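Kouris Household Help > Cleaning and Storage > Baskets and Racks

Cup and bottle brush in an open-bottom wicker basket: liner or no liner?
Posted 2019-03-05 - Viewed 584 times - 3 replies

slatboard
I keep my drinking cup and the brush I wash it with in a square wicker basket at work. The room has no sink. The sink is down the hall, so the basket travels: cup and brush go in, basket goes to the sink, everything gets washed, basket comes back and sits on the floor until the next day.

The basket has woven sides and a slightly rounded dark brown rim. The bottom is different. It is an open diamond lattice, and the gaps are wide enough that you can see the floor through them. I bought it for that reason, on the theory that water would drain and air would come up from below.

The results after one winter are mixed. The cup (dark green outside, white inside, cylindrical) doesn't like to stand on the lattice. Its base finds a gap, leans, and goes over the next time the basket is moved. The brush has a white plastic handle and a yellow sponge head. If I lay it flat, the sponge touches the weave and stays damp overnight. Where it touches, the wicker has gone darker and there is a slight musty smell if you put your nose to it. The smell doesn't carry.

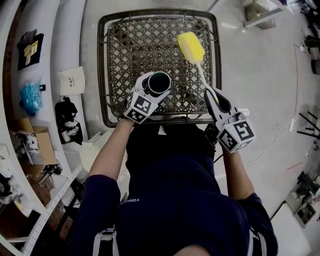
The floor under it is light gray concrete. I believe it is sealed but I have no paperwork to prove it. There is now a faint ring pattern on the floor that matches the lattice, and it doesn't come off with a dry cloth. I have not tried anything stronger. The building belongs to somebody else and I would like to avoid making it worse.

What I want to know:

Should an open lattice bottom be lined when wet items go in it, and if so with what? A solid tray seems to defeat the purpose.

Is there a sensible way to keep the sponge head off the weave without buying a separate stand? The shelves in the room are metal and already full, so a shelf is not an option.

Is the darkened wicker finished, or can it be cleaned and dried out?

The cup inside measures 139 mm deep, if anyone needs that for brush length. The brush reaches the bottom with handle to spare.

Things already tried: a folded paper towel under the cup (turned to pulp in the second week), and a cotton dishcloth over the whole bottom (worked for the cup, made the smell worse).

coldrinse
You have two separate problems and they should be handled separately. One is mechanical, the cup tipping. The other is moisture.

Cup first. A round base on a diamond lattice is stable only if the base spans enough crossings. Near the edge of the bottom panel the weave is usually tighter and stiffer, so put the cup in a corner, where two side walls also support it. If it still leans, cut a square of rigid plastic mesh, the sort sold for needlepoint, a little larger than the base of the cup. Lay it over the lattice and tie it down at the four corners with thin cord. It passes air and water and it doesn't swell. Do not cover the whole bottom.

Now the moisture. An open bottom does very little when the basket stands directly on concrete. The gaps let water down to the floor and then the floor holds it there, a fraction of an inch under the wicker. That is your ring pattern. The basket has to be raised. Four rubber bumpers, one under each corner, are enough. Get the screw-on or tie-on kind. Adhesive ones don't hold on woven material, there is too little flat surface for the glue.

If you don't want to attach anything, a wire cooling rack under the basket does the same job. Put a shallow tray under the rack if you are worried about the concrete. The tray goes below the air gap, so it catches drips without closing off the bottom.

Sponge: squeeze it before it goes back in the basket. People rinse a sponge head and shake it, and shaking removes the surface water only. Press it against the side of the sink, turn it, press again. Then hook or clip it so the head points up. Many brush handles have a hole at the end, but that hole hangs the brush head down, and in a basket this puts the sponge right back on the weave. A clothespin through the side wall, just under the rim, will hold a plastic handle upright. Test that the weave isn't so tight that the clothespin forces the strands apart.

Let the cup air out with the opening clear for 30 minutes at the sink if your building allows you to leave things there. Otherwise dry the inside with a towel. A cup that goes into the basket dry can't wet the basket.

Darkened wicker: mix a few drops of dish soap in warm water, dampen a stiff brush (an old toothbrush will do), scrub along the strands, wipe with a clean damp cloth, and dry it in moving air. A fan is fine. A radiator is a bad idea, it makes willow and rattan brittle. If the stain remains after the smell is gone, it is cosmetic and I would leave it.

thirdshelfdown
Get rid of the wicker and use a plastic caddy. Mine is a Stirholm, it has holes in the bottom and has been fine for years. Wicker is for bread and laundry.

slatboard
I prefer to keep the basket. It was not expensive, but it is the right size and the cup doesn't rattle in it on the walk to the sink.

eron_valley
I mostly agree with coldrinse, with some additions and one correction.

The correction concerns soap and water. It depends on what the basket is made of. True willow and rattan tolerate a damp scrub. Twisted paper cord, which is sold as wicker very often, does not. It unwinds and goes soft. Look at a cut end on the underside with a magnifier. Willow shows a solid woody core, rattan shows fine pores like the end of a broom straw, and paper shows a spiral. If you see a spiral, stay with a barely damp cloth and skip the scrubbing. Synthetic strand will look uniform and can be rinsed under the tap.

On the dark rim: some baskets are stained after weaving and the finish can transfer when wet. Rub it with a white cloth and a little water before you do anything else. If brown comes off on the cloth, part of your ring on the concrete may be stain from the basket and not just water. That changes how you clean the floor.

For the floor, start mild:

Put a few drops of water on a clean spot next to the ring. If they bead, the concrete is sealed. If the spot darkens, it isn't.
Sealed: neutral floor cleaner, soft pad, rinse, dry. A residue ring normally lifts on the first or second pass.
Unsealed: the same cleaner, but blot up the liquid promptly and let the area dry fully before you judge it. Damp concrete always looks worse than it is.
Do not use vinegar. Acid etches concrete, and an etched patch is harder to explain to a landlord than a ring.

I have had a basket of this type, from Hirnier, under a utility sink at home. Close-woven sides and an open bottom, used for brushes and a couple of mugs. Raised on a wire rack it dried overnight in summer. In winter it did not, so I began leaving it tilted against the wall with the items taken out, and that was sufficient. If yours has to stay loaded, at least take the brush out at the end of the week.

The sponge head is also a consumable. If the smell is in the sponge, no amount of work on the basket will remove it. Smell them in separate rooms to be sure which one it is. Some brushes have a replaceable head that twists or pulls off. Otherwise replace the whole brush. A bristle head dries faster than sponge and would reduce the problem, though a sponge is gentler on a coated interior. Your white interior may be a coating or glaze, so check what the maker recommends before you switch to bristles.

On the question as asked: no full liner. A small rigid mesh pad under the cup, an air gap under the basket, and the brush held head up.

slatboard
Thank you. The cut ends show pores, so rattan. The white cloth test came back clean on the rim. Water beads on the floor next to the ring, and neutral cleaner took most of the ring off on the first pass.

I used a rack under the basket and a mesh square in one corner. The clothespin was too weak for the handle - it rotated and let the brush drop - so I ran a loop of cord through the side wall twice and the handle slides into that. It has stayed up for seven days. The dark patch on the weave is dry to the touch now and still dark. I will scrub it over a weekend in April when I can leave it outside to dry, and will post if the color changes.

coldrinse
The cord loop is better than the clothespin. Check it for mildew as well if it is cotton. Nylon would be preferable.

Thread marked as solved by original poster. Related: Drying racks for narrow bottles - Removing tea stain from a white cup interior - Felt pads or rubber feet under baskets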